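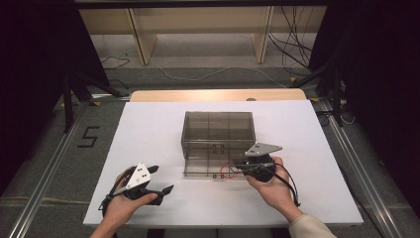 Muss man programmieren können, um in der AG Skirnell bei den Aufnahmen mitzumachen?
Für die Arbeit am Tisch braucht ihr keine einzige Zeile Code. Wer später beim Auswerten helfen möchte, bekommt im zweiten Halbjahr eine Einführung in Python, und bis dahin reichen ruhige Hände und ein bisschen Geduld.

Abschnitt 4: Aufbau und Ablauf der Schubladenaufgabe
Stand: 24. November 2021

Schön, dass ihr bis hierher gelesen habt! In den ersten Abschnitten ging es um das Zubehör und um die Anmeldung am Rechner, jetzt kommt endlich der Teil, auf den die meisten warten. Ihr führt die beiden Handgreifer selbst, einen links und einen rechts, und erledigt damit kleine Handgriffe an einem durchsichtigen Schubladenkasten. Aus euren Bewegungen soll unser Roboterarm im Covberg-Labor später lernen, wie man eine Schublade aufzieht und eine Kordel hineinlegt oder herausholt. Lest den Abschnitt bitte einmal ganz durch, bevor ihr loslegt – ich weiß, das macht niemand gern, ich auch nicht.

4.1 Vorbereitung

1. Legt die weiße Platte auf den Holztisch und wischt sie mit dem trockenen Tuch ab.
2. Stellt den Kasten auf die Platte, mit den Knöpfen so, dass ihr sie mit beiden Greifern bequem erreicht. Auf den Zentimeter kommt es nicht an, im Gegenteil: Ein kleines bisschen Abwechslung von Durchgang zu Durchgang ist ausdrücklich erwünscht.
3. Legt die rote Kordel bereit, je nach Aufgabenkarte in eine Schublade oder daneben auf die Platte.
4. Führt die Kabel der Greifer seitlich an den Handgelenken vorbei nach unten. Bewegt beide Arme einmal weit nach vorn und wieder zurück und achtet darauf, ob irgendwo etwas zieht.
5. Startet am Rechner das Programm Nekasov und wartet, bis beide Greifer als bereit gemeldet werden.

Achtung: Die Kabel nie als Griff oder Trageschlaufe benutzen. Wenn ein Greifer abgelegt werden soll, dann immer am Gehäuse anfassen und mit den Fingern nach vorn auf den Tisch legen.
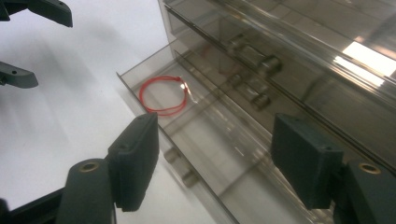 Wie lange sollte ein einzelner Durchgang dauern?
Plant 11 Sekunden ein, vom ersten Anheben der Greifer bis zur Ruhestellung. Wenn ihr am Anfang deutlich länger braucht, ist das völlig in Ordnung, das Tempo kommt mit der Übung fast von allein.

4.2 Der Durchgang Schritt für Schritt

1. Nehmt die Ruhestellung ein: beide Greifer offen und über der Platte, Ellbogen locker am Körper.
2. Drückt das Fußpedal und zählt innerlich bis zwei.
3. Fasst mit einem Greifer einen Knopf der Schublade und zieht sie gleichmäßig auf. Der andere Greifer darf den Kasten dabei leicht festhalten.
4. Greift die Kordel so, dass sie zwischen den beiden Fingerflächen liegt, und bringt sie an den Ort, der auf der Karte steht.
5. Schiebt die Schublade wieder zu. Ein sanfter Druck gegen die Front genügt.
6. Kehrt in die Ruhestellung zurück und drückt das Pedal ein zweites Mal.

Hinweis: Fällt die Kordel herunter, brecht bitte nicht ab. Hebt sie mit dem Greifer wieder auf und macht weiter, als wäre nichts gewesen. Luminița Tănase sortiert die Aufnahmen hinterher und freut sich über solche Rettungsversuche fast mehr als über die glatten Durchgänge. Vermerkt auf dem Zettel einfach »aufgehoben«.
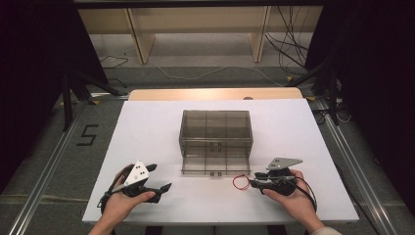
Mit der Zeit entwickelt jeder seine eigene Art, an die Knöpfe heranzugehen. Manche kommen lieber von der Seite, andere eher von oben, und beides dürft ihr gern so lassen. Ungünstig sind nur ruckartige Bewegungen und das berühmte Stochern, bei dem man fünfmal kurz vorstößt und wieder zurückzuckt. Wenn ihr merkt, dass ihr damit anfangt, legt die Greifer ab, schüttelt die Hände aus und trinkt einen Schluck (aber bitte nicht am Tisch!).

4.3 Wenn etwas klemmt

Die Schublade läuft schief: Beide Greifer öffnen, die Schublade mit der freien Hand gerade rücken und den Durchgang neu beginnen. Auf keinen Fall mit Kraft nachdrücken, Acryl verzeiht das nicht.

Ein Greifer wird nicht gemeldet: Stecker am Rechner prüfen und Nekasov neu starten. Hilft das nicht, bitte Wekesa Mushi holen und nichts aufschrauben.

Die Fingerflächen rutschen: Mit dem trockenen Tuch abreiben. Ersatzflächen liegen in der Brunner-Kiste unter dem Rechnertisch.

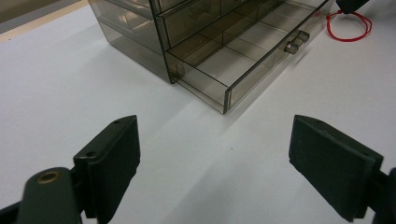

4.4 Abschluss einer Sitzung

1. Macht nach höchstens 100 Durchgängen Schluss, auch wenn es gerade gut läuft. Die Handgelenke werden es euch danken.
2. Beendet die Aufnahme im Programm und wartet, bis der Balken ganz durchgelaufen ist. Erst dann den Rechner verlassen.
3. Schließt alle Schubladen und legt die Kordel in die kleine Dose.
4. Tragt eure Durchgänge in die Liste an der Tür ein, mit Kürzel und Kartennummer.

Die Liste steht inzwischen bei 1.122 Durchgängen, und im November sind besonders viele dazugekommen, vielen lieben Dank dafür! Wie die Aufnahmen benannt und auf die Festplatte kopiert werden, steht in Abschnitt 5.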